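4.2 Why the blank letter helps

We now come to the result that surprised and pleased us most. In the Argate lessons, adult beginners who met the alphabet with letters left out recalled its order better, one week later, than learners who had copied the complete set. We had expected the opposite. Copying is comfortable, it gives everyone something to do with their hands, and the teachers at Argate have relied on it for years. Yet the gap between the two groups was plain already in the second lesson and it was still there in April, when we came back for the delayed test.

Each learner could score up to 100 points on the ordering task. The median in the missing-letter group was 88. Learners in the copying group did nearly as well on the first 7 letters, which most of them seemed to carry as a kind of tune, and then fell away sharply in the middle of the alphabet. Anyone who has watched a beginner hunt through a dictionary will know the place we mean, somewhere after K, where the tune speeds up and the letters run together. It is a wonderful stretch of the alphabet for a researcher!

We see two explanations, and they may both be right. The first is that a gap makes the learner say the neighbors. To fill in a lost M, one has to go back to K or even to J and take a run at it, and each run is another rehearsal. The second has to do with direction. Learners at Skitum, the smaller of our two sites, often worked out a missing letter from the one after it, reading backward from the right, and these same learners were quick when asked on the delayed test which letter comes before a given one. Copying never calls for that. Nothing in it goes backward at all.

The Baloch word lists (see Section 3.1) let us check whether this carried over to a task people care about in daily life, namely finding a name in a sorted list. It did, though less strongly than we hoped. Learners in the missing-letter group opened the list closer to the right page, but once there they were no faster than anyone else at reading down the column. Reading speed is a separate skill and 20 lessons is a short time in which to build it.

A word on materials. We began with the Kernik printed cards, which are sturdy and pleasant to handle, but the gaps on a printed card are fixed, and by the third lesson several learners had memorized which card lacked which letter. Handwritten rows on a board solved this for us. The teacher can choose a new gap each time, can answer a wrong guess by moving the gap one place along, and can make the task harder within a single row. The letters come out uneven, and we came to like that too. Real handwriting on shop signs and forms is uneven, and learners who had seen only the printed shapes were sometimes thrown by a rounded E. We kept to capitals throughout, for the reasons given in Section 2, and to one marker color per row, so that color could not serve as a hint.

Gap size matters more than we had guessed. A single missing letter between two known ones was solved readily by nearly everyone after the fourth lesson. Two missing letters in a row were a different matter, and we return to this in Section 4.3.
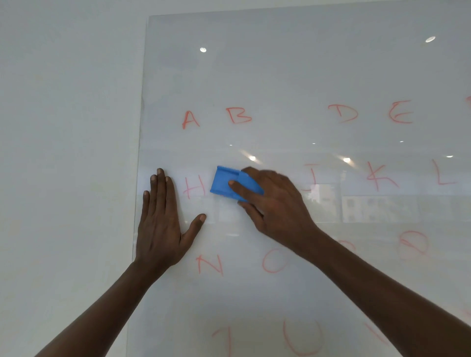
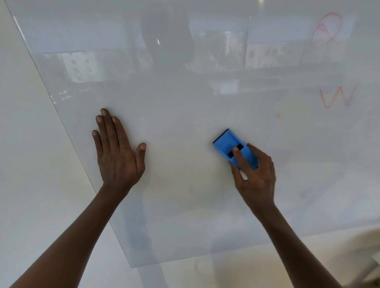

Figure 3. Board work. First image: capitals in red marker, with a gap between B and D. Second image: a blue eraser held against the glass.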